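Dashboard Tickets Knowledge Base Downloads Status Sign out

Support > Energy Monitoring > Suretti Hub > Ticket 258

Ticket 258
Subject: Kitchen circuit readings stop every morning and daily total is too low
Product: Suretti Hub with four clamp sensors
Connected service: Yao dashboard
Site: Clarnia, ground floor unit
Status: Closed, resolved
Priority: Normal

Original report

The hub has been installed since October. It has four clamp sensors in the panel, one each for the kitchen counter circuit, the water heater, the dryer and the living room. The hub sends its readings to the Yao dashboard over the home Wi-Fi.

Three of the four channels are fine. The kitchen channel goes blank most mornings a little after 7 and comes back before 8. The graph shows a straight line across the gap. The daily total for the kitchen is lower than it should be, and the four channels no longer add up to what the meter says. I have restarted the hub twice and the gap was there again the next day both times. The hub light stays green the whole time.

I would like the missing hour back if the hub still has it.

Support reply 1

Thank you for the report. Please send the following:

Firmware version from the Settings page
Upload interval from the Settings page
Signal strength from the Network page, read once in the evening and once during a gap
The local log, exported after the next gap and before any restart

Please don't restart the hub again for now. A restart clears the local log.

Customer reply

Firmware is 2.6. Upload interval is 300 seconds, I have never changed it. Signal strength says Good in the evening. At 7:20 this morning it also said Good. Log attached.

I noticed that during the gap the living room channel kept updating on the dashboard, so I don't think the Wi-Fi is dropping.

Support reply 2

Agreed, the Wi-Fi is not the cause. The log shows every upload going through on time. The upload at the start of the gap contains readings for channels 1, 2 and 3 and an empty field for channel 4, which is the kitchen. The hub is reading channel 4 but marking the values as invalid before they are sent.

There are two usual reasons for this. Either the clamp is not fully closed, so the reading is noisy, or the channel has an upper limit set and readings above it are thrown out. Please check the clamp first. The panel cover must be taken off by an electrician. Do not open it yourself.

Customer reply

The electrician from Eren who did the original install came back. The clamp was closed and clicked shut properly. It was moved two inches farther up the wire, away from the neighboring cable, and the arrow on it points the right way. Gap came back the next morning, same time, same length.

The electrician also measured the circuit with a separate meter while the coffee maker was running and got the same number as the hub, so the sensor itself seems good.

Support reply 3

That rules out the clamp. Please open the Channels page, select channel 4, and scroll down to Advanced. Tell us what is in the field called Maximum valid load.

Customer reply

It says 1000. The other three channels have nothing in that field. I did not put it there.

Support reply 4

That is the cause. A limit of 1000 watts means any reading above that figure is treated as an error. If several readings in a row are over the limit, the channel is held as invalid until the load has been back under it for a while. This explains why the gap runs on after breakfast is over.

The value most likely came from a channel template. Version 2.6 offers a template called Small Appliances during setup and fills in this field without showing it on the main page. To confirm, we need a test with a known load on that circuit. Please do the following:

1. Leave the limit as it is.
2. Turn off everything on the kitchen counter circuit.
3. Run one appliance at a time for ten minutes each and write down the start times.
4. Send us the label wattage of each one.

Customer reply

Test done between 4 and 5 in the afternoon. The label on the toaster oven says 1345 watts. The coffee maker label is worn and I can't read it. The toaster did not get a run of its own. The refrigerator is on a different circuit.

Coffee maker, started 4:05. Channel stayed on and showed normal readings.
Toaster oven, started 4:20. Channel went blank within two uploads.
Nothing running from 4:30. Channel came back at 4:50.

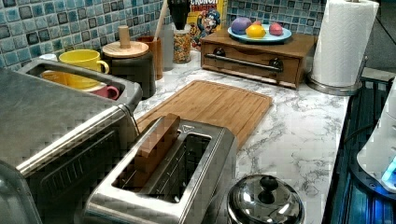 Attachment 1: Kitchen counter with toaster oven and two-slice toaster.

Support reply 5

The test matches. The coffee maker stays under the limit and the toaster oven goes over it. Please clear the Maximum valid load field completely, save, and wait for two uploads. Entering a zero will not work, since the hub reads zero as a limit and will reject everything.

After that, open the Yao dashboard and press Resync on the device page. Yao keeps its own copy of the channel settings and can write the old value back if it is not refreshed.

Customer reply

Cleared and saved, but I forgot the resync and the 1000 was back in the field an hour later. Did it again with the resync. The field has been empty for four days and there has been no gap on any of them. Breakfast now shows up on the graph as a proper peak.

What about the old data?

Support reply 6

The rejected readings are not stored on the hub, so they can't be restored. What we can do is mark the affected hours as missing on the Yao side. The dashboard will then leave them out of the averages and stop drawing a straight line across them. We have done this for all gaps on channel 4 since installation. The change can take a day to show.

Your monthly totals for those months will still be lower than the meter. For billing questions, please use the meter figure.

Customer reply

The gaps now show as gray. Fine with me. You can close this.

Closing note

Cause: upper load limit on channel 4, set by the Small Appliances template during setup.
Fix: field cleared on the hub, then resynced from Yao.
Not recoverable: kitchen readings during the gaps.
Follow-up: request passed to the firmware team to show the limit on the main channel page and to log a warning when readings are rejected. No release date yet.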